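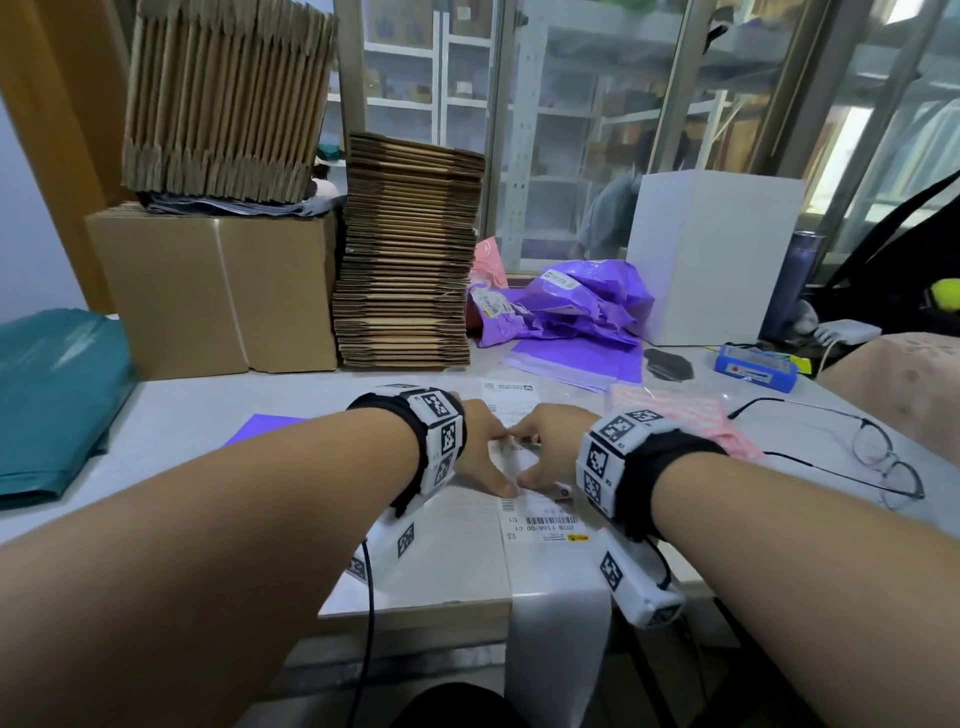 Trendbridge Site Package – Ulari

Ulari is the mid-size website package from Trendbridge. It covers design, build and launch of a small business site of up to 25 pages, with matching print files for a business card and a single-sheet brochure. It is intended for studios, shops and service firms that already have a logo and need the rest brought into line with it.

What the package contains

Page templates: home, service, gallery, contact, plain text
Pages built and filled: up to 25
Gallery images resized and placed: up to 549
Contact form with spam filter and one forwarding address
Style sheet for type and color, supplied as PDF
Business card and brochure files, print-ready, with bleed
Redirect map from the old site, where one exists

Price: $1,512, billed half at sign-off of the layout and half at launch. Hosting and domain registration are billed separately by the host.
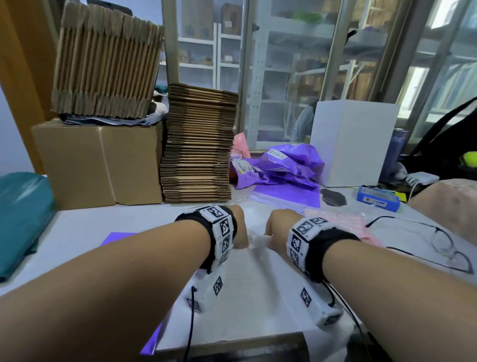 Can I edit the pages myself after launch?
Every Ulari site has an editor login for text, images and gallery order. Templates, navigation and the form settings are locked and are changed by us on request.

Layout process

Layouts are supplied as two versions of the home page, shown at desktop and phone width. One is selected and revised twice. The remaining templates follow from the selected version and are revised once. Further rounds are charged by the hour at the rate on the order form.

Copy should reach us as a single text document with page names as headings. Photos should be at least twice the width at which they will be shown. We do not write copy under this package – the larger Bansal package includes it, along with a product catalog and online payment.

Type and color

Body type is set from the Paltov family unless your existing identity calls for another face. Licensing for web use of Paltov is included for the life of the site. Other fonts are licensed in the client's name. Colors are matched from a vector logo file, and if only a printed sample is available, we match by eye and send a proof.
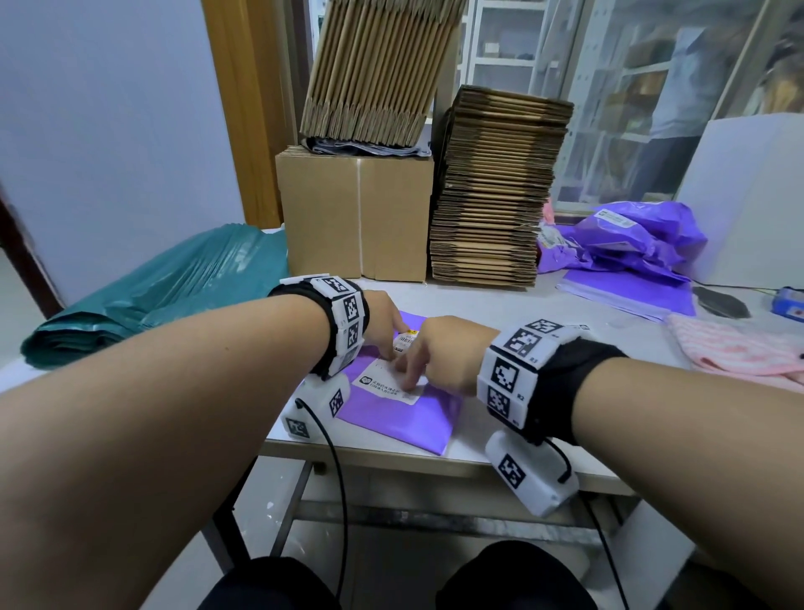

Proofs are sent as PDF and should be checked at full size. Screen color differs from print, so the brochure proof lists CMYK values next to each swatch. Please confirm these against any stationery already in use.

Launch and support

Sites go live on a Wednesday morning, after the contact form and redirects have been tested on the live server. Support runs for 30 days from launch and covers faults in the build, browser display problems and one training call. New pages and new templates are quoted separately.

To order, send the page list, the logo file and the current web address through the request form. The quote comes back with an order form and a layout start date.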